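Moving from car to bike for the commute, and the knee hurts. What am I doing wrong?

Posted in Commuting and Daily Riding

Wonumau

Hello everybody. In May I changed my job and now the office is 10 kilometers from my apartment, which I think is a fair distance for a bicycle. Before that I drove every day. I have a simple city bike with a rack and fenders, nothing special, and I bought it used from a shop called Drodska that sells repaired bikes. The road is flat for the first half, then there is a long bridge, then small hills until the office.

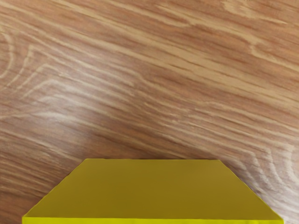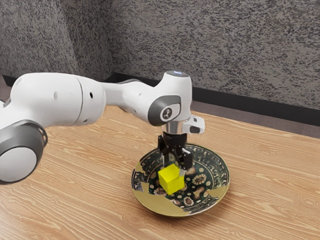

A yellow block on the wood table, and the white robot arm with the round plate.

My problem is the following. After two weeks of riding I have pain in the front of the right knee, a little below the kneecap. It is not strong pain. It begins usually on the bridge and continues when I walk up the stairs at work. In the evening it is gone, or almost gone. The left knee feels normal.

I have tried to rest it for three days, and then it was fine, but on the next ride it came back at the same place on the bridge. My saddle is at the height where I can put both feet flat on the ground when I stop, because I am not so confident in the traffic. I ride mostly in the heavy gear, as I read that it gives more speed for the same number of pedal turns. I carry a laptop and lunch in a bag on the right side of the rack.

Should I stop riding and go to a doctor, or is there something on the bike to change first? I would be sad to return to the car, for the parking there costs more than my lunch. I also have a feeling that my coworkers are waiting for me to give up, but perhaps this is only in my head.

Thank you for reading, and please excuse my mistakes in the language.

3 replies

Cirley

Welcome. I am also not a native speaker, so we will understand each other well.

I had the same pain when I began to commute, and I will write what helped me. Please take it as the experience of one rider. I am not a doctor.

First, the saddle. If you can put both feet flat on the ground while sitting, the saddle is almost certainly too low for a normal city bike. A low saddle keeps the knee very bent when you push, and the front of the knee has to take much of the load. Sit on the bike next to a wall, hold the wall with your hand, and put your heel on the pedal at its lowest point. The leg should be straight or very nearly straight. When you then ride with the front part of the foot on the pedal, you will have a small bend in the knee, and this is what you want.

Do not raise it all at once. I raised mine by a finger's width, rode several days, and raised it again. Each time it felt strange the first morning and normal by the second. Look for the line on the seat post that marks the minimum insertion and never go past it. If you reach the line and the leg is still very bent, you need a longer post or a bigger frame, and you should go back to the shop and ask them.

For stopping, learn to slide forward off the saddle and put one foot down. You stand over the frame and the other foot stays on the pedal. Practice in an empty parking lot. I practiced for one evening and after this I was not afraid at the lights anymore.

Second, the gears. The heavy gear is in my opinion the bigger problem, and it would explain why the pain starts on the bridge. Shift down before the bridge begins, when the pedals are still easy to turn. Your legs should go faster and push less. In the beginning it feels silly, as if you are spinning without going anywhere, but I lost only a minute or two on my whole trip and my knees became quiet.

Third, how often. You went from zero to 10 kilometers each way. I would ride every second day for a while, and take the bus or car on the other days. There is no shame in that.

If the knee is swollen, or it hurts at night, or it locks, then do not experiment with the saddle. Go to the doctor.

Liao

raise your seat. everybody has it too low. also get clipless pedals, the good ones, I have 700 km on mine this season and zero pain

Drodska Fan

I don't work for the shop, I only like it, so I took the name.

I agree with almost everything Cirley wrote. I do not agree with the reply about clipless pedals. They hold the foot at one angle, and if the angle is wrong, a knee that hurts a little can begin to hurt a lot. For somebody who is nervous about stopping in traffic it is also not the moment. Stay with flat pedals and normal shoes, but not very soft ones.

I would look also at these things, as only one knee has the problem:

Check that the saddle points straight ahead. On a used bike it is often turned a little to one side, and you can sit twisted for months and not notice it. Mine was like this.

Check the right pedal and crank. Turn them slowly by hand and look from behind. If the pedal wobbles, the axle can be bent from an old fall.

Look at where your right foot points while you ride. Let it point where it wants, and do not force it to be parallel with the bike.

The bag on the right side I think is less important, but it costs nothing to try it on the left for a week and see if you feel a difference. With a laptop inside it I would ask the shop for a bag with a stiff back, so that it does not swing into the wheel.

And keep a small note on the phone: which gear on the bridge, where the saddle is, how the knee was. Change one thing at a time. I changed three things in one weekend and then I could not say which one was good.

Wonumau

Thank you very much to all. I did the test with the heel at the wall and my knee was bent a lot, so the saddle was really much too low. I have raised it by one finger and marked the old position with tape. The saddle was also pointing a little to the left, which I had never seen before.

Tomorrow I will try the bridge in a light gear. I will leave the clipless pedals for another year. If the pain is still there at the end of the month I will make an appointment, and I will write here what the doctor said.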